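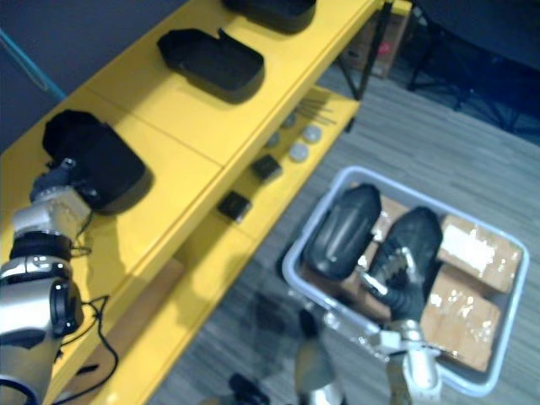

Two arms on hire: a month with the Thaler

Stultcombe is a small town with one long street and, at the end of it, a row of low brick workshops. In one of these the firm Rorent keeps its machines. The name says what they do. They rent robots, by the month, to businesses which have too much sorting and carrying to do and too few hands for it.

The machine I came to see is called the Thaler. It has two arms, a gripper at the end of each, and a head with a camera in it, and it is meant for the dull work between the shelf and the packing bin. It takes trays, small parts and boxes, and it puts them where the customer wants them. It is not quick. A person who has had a good breakfast will beat it easily in the first hour. But the customers of Rorent are mostly not thinking of the first hour.

Engelbert Tanner has looked after the hire side of the business from the beginning. He came to the trade from repairing lifts, and he speaks of robots in the way a lift engineer speaks of doors: they must open, they must close, and they must know when something is between them. "People ask me first how strong it is," he told me. "I would like it if they asked how gentle it is. To squeeze a thin plastic tray and not crack it, this was the hard part for us."

The contract is simple to read, and I have read it twice. The hire of one Thaler costs 1185 pounds a month. In this is included the delivery, one day of setting up at the customer's place, and repair of anything that wears out in normal use. Not included are extra gripper fingers, which cost 200 pounds the pair, and a second day of teaching, which costs 500. There is also a deposit of 1000 pounds, which comes back when the machine does. The shortest hire is one month and after this the customer can stop with two weeks of notice.

The setting up is the part I liked the most to watch. The trainer stands the robot close to the shelves and guides its arms through the task, again and again, with small changes each time. A tray is turned a little, or pushed further back, or leaned against its neighbour. Trays standing upright in a bin are more difficult than trays lying flat on a shelf, because the gripper must take the thin edge and come straight up with it. The left arm and the right arm can be occupied in two different places, one at the shelf and one down in the bin, and it takes a visitor some time to get used to this. I kept looking at the wrong arm.

Light is important too. The camera manages well in an ordinary room, but black parts in a dark corner give it trouble, and Rorent advises a light-coloured or bright shelf if most of the goods are black. Shiny tape on cardboard was a problem in the earlier version, Tanner says, and is now only a problem in strong sun.

What can it not do? Bags, mostly. Anything soft which changes its shape when it is lifted still goes wrong too often, and the firm says so on the first page of its brochure, which I found decent of them. Very thin rods and flat discs can be picked if they are spread out, but a heap of them is another matter. The Thaler also does not climb or bend very far. A shelf at knee height is possible, a shelf above the head is not.

I spoke also with the owner of Oltov, a company that packs spare parts for sewing machines and has rented a Thaler since last March. She did not want to be called a happy customer, only a customer who had renewed. In the first weeks the robot stopped perhaps ten times a day and somebody had to walk over and press the button to continue. Now it is once or twice. Her packers have given it the afternoon work, the refilling of trays, which was never popular. In the mornings, when the orders are urgent, they do it themselves and the machine stands by the wall.

This seems to me a fair picture of what one gets for the money. The price is lower than a wage but it is not small, and a business with only an hour of such work in the day should keep its money. For a business with four or five hours of it, each day the same, the sums begin to look different. I would strongly recommend paying for the second day of teaching. The first day goes by in moving furniture and finding the socket, and the good questions come only in the night afterwards.

Some small complaints. The manual is translated badly in places, and I say this as someone who has every sympathy. The stop button is large and easy to reach, but the button to continue is small and next to the cable. And the fan is louder than I would want in an office - in a workshop with a radio one does not notice it.

Rorent delivers within two hours' drive of Stultcombe. A visit to see the Thaler at work is free of charge, but one has to ring before, and it is better to bring a few of one's own trays or boxes for it to try.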